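Deadstock fabric

Deadstock fabric, also called surplus or leftover cloth, is finished textile material that was woven or knitted for a particular order and then not used for it. The term covers cloth held by mills, dyers, garment factories, wholesalers and clothing labels. In the fashion trade it is bought at a discount, mainly by small labels whose orders fall below the minimum set by a mill for new production.

Terminology

In shoe and clothing resale, "deadstock" means finished goods that were never worn or sold. In the cloth trade it refers to material only. The two senses are often confused in retail copy, and some merchants prefer "surplus" for cloth and keep "deadstock" for garments.

A further distinction is made between true deadstock and available stock. True deadstock has no buyer, is not part of a running line and cannot be reordered. Available stock is cloth that a mill has made on purpose beyond the size of an order, expecting to sell the remainder at a lower price. Both are sold under the same name, and a buyer usually cannot tell them apart from the roll alone.

Sources

Surplus arises at several points between spinning and sewing. Mills weave more than the ordered length to allow for faults, and keep what is left once the order has passed inspection. Dyers hold lots that did not match the approved shade. Garment factories are left with part rolls when a style is cut more closely than planned. Labels hold cloth from cancelled styles, from trial lengths and from seasons in which an order was reduced after the cloth had been made.

Cloth rejected for shade is normally sound in every other respect. Cloth rejected for weaving faults is graded as seconds and sold separately, although mixed parcels are common at the lower end of the trade.

Grading and measurement

A merchant taking in surplus records width, weight, fibre content, colour and length. Fibre content is taken from the mill ticket where one survives. Where the ticket is missing, a burn test or a laboratory test is used, and cloth sold without either is described as "composition unknown". Such cloth cannot be used for garments that must carry a fibre label until it has been tested.

Length is measured on an inspection table, over which the roll is drawn under even light. Faults are marked at the selvedge with a coloured thread or a sticker. At the Cusham warehouse of the merchant Londard, a roll with more than three marked faults in any 20 metres is moved from first grade to second. Other merchants deduct the faulty length from the invoice and leave the grade unchanged.

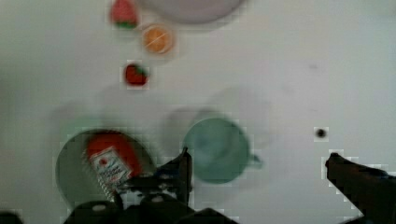

Trade and pricing

Surplus is sold by the roll, by the parcel or by the cut metre. A parcel is a mixed group of rolls sold at a single price, and the buyer takes the whole group without choosing. Sale by the roll carries a higher price per metre. Cut lengths cost most and are aimed at sample rooms, students and home sewers.

Price depends on fibre, condition, length and colour. Long runs of black, navy and undyed cloth hold their value, as they can be used in any season. Prints lose value quickly, and prints designed for a single label may be withheld from sale altogether under the terms of the original order. Where sale is allowed, the label may require that its name be removed from the ticket and the selvedge.

Londard began as a buyer of shirting remnants and now lists woven cloth, jersey and linings. Its published terms set no minimum for cut lengths and a minimum of one roll for trade accounts. Trindell, a dealer in coating and suiting, sells by the parcel only, with lots of up to 2,000 metres. Its parcels are open to inspection twice a year, with the second viewing held in October.

Use in production

The main limit on deadstock is that it cannot be repeated. A label must plan the number of garments from the length in hand, and a style that sells out cannot be made again in the same cloth. Labels deal with this in three ways. Some produce numbered runs and close the style when the cloth is used up. Some keep the pattern and change the cloth with each run. Others use surplus only for parts such as pocket bags, facings and linings, where a change of colour between runs is accepted.

The womenswear label Aravena follows the second method. One of its overshirts was cut from 46 different cloths under a single pattern number, with seam allowances widened on the heavier ones.

Variation between rolls adds work in the cutting room. Rolls of the same shade name may come from different dye lots and must be cut separately, so that no garment contains parts from two lots. Differences in width mean that the marker, the layout from which the pieces are cut, has to be drawn again for each roll or group of rolls. Shrinkage is tested on every roll before cutting.

Environmental claims

Deadstock is widely sold as a lower-impact choice on the ground that the cloth already exists. The strength of this claim depends on the source. Where the cloth would otherwise have been burned or buried, its use displaces new production. Where it was made in the expectation of a secondary sale, buying it supports the surplus and the benefit is doubtful.

Records of origin are often incomplete, as tickets are removed at resale. Some merchants now state the type of source for each roll, such as mill, factory or label, without naming the firm.

See also

Cutting room
Dye lot
Fabric inspection
Minimum order quantity
Remnant
Selvedge

This page was last edited on Wednesday, September 13, 2023.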